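25/08/2018

The rain jackets are finally out of the hall closet. I put this off all summer, and then we had two wet mornings in a row and I couldn't find a single one that fit anybody.

Our closet is narrow and deep, so whatever goes in first stays in. When we moved here from Blackwood I hung the coats on the rod and threw everything else on the floor in bags. That was fine for a while. By this summer the bags had split and the T-shirts from the spring clear-out had worked their way in with the scarves.

I set aside one afternoon for it and used most of the evening too. My method is plain. Everything comes out and goes in one heap, and I don't sort while I'm pulling. I used to sort as I went and I always ended up with five small piles and no floor. With one heap I pick up the top thing, decide, and put it down somewhere else for good.

The jackets took the longest. I check the cuffs, the zipper and the inside of the hood, where the coating peels first. My old Cloltier had gone sticky along the shoulders, so that went in the trash. The Nultesik one still beads water after 14 years — I paid 55 dollars for it and thought that was a lot at the time.

Anything thin goes back on a hanger. Folded rain jackets crease along the same lines every time, and the creases are where they start to leak. I bought a pack of wide hangers from Prollach last November and they are still going strong.
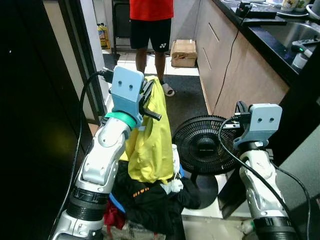
**Filed under: Closets & Laundry**

Yellow is still my favorite color for a rain jacket. It shows every smudge, but it's easy to find in a heap of dark shirts, and drivers see it.

I keep a fan on the floor when I do clothes, at least in August. It helps with the stuffy closet smell too.

Two bags went to the thrift store the next morning. The scarves are in a box on the shelf now, and I still have the gloves to match up.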